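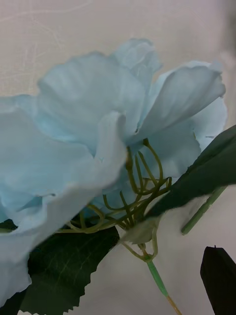 To: Larkley Centerpieces list
Date: December 28, 2023
Subject: Re: storing the blue ones

On the Larkley list, someone wrote:
> I have 2 boxes of fake peonies (or roses, the label is no help) left
> over from the September wedding. Can I just stack them flat in the
> attic? My sister says to steam them first. She also irons socks.

Your sister is half right. Stacking fabric blooms flat gives you very nice coasters. I did it with a batch from Gavrilă and the outer petals have pointed at the floor ever since.

What works for me is standing them in a deep box, stems pushed into foam, heads not touching. Steam when they come out, from a good foot away, and curl the petal edges over a finger. Don't chase every crease. Pale blue shows them all, but so does a real peony by its second day in my house.

The curly green wires under the bloom are the real pest. They hook onto each other and onto any sweater within reach. Bend them in toward the stem before packing and fluff them out later.

As for peony or rose, I've heard both argued at the Vukinbridge swap with a passion I'd like to see spent on clearing up afterward. I write "blue, big" on the box.

If you decide to part with any, I could use a few.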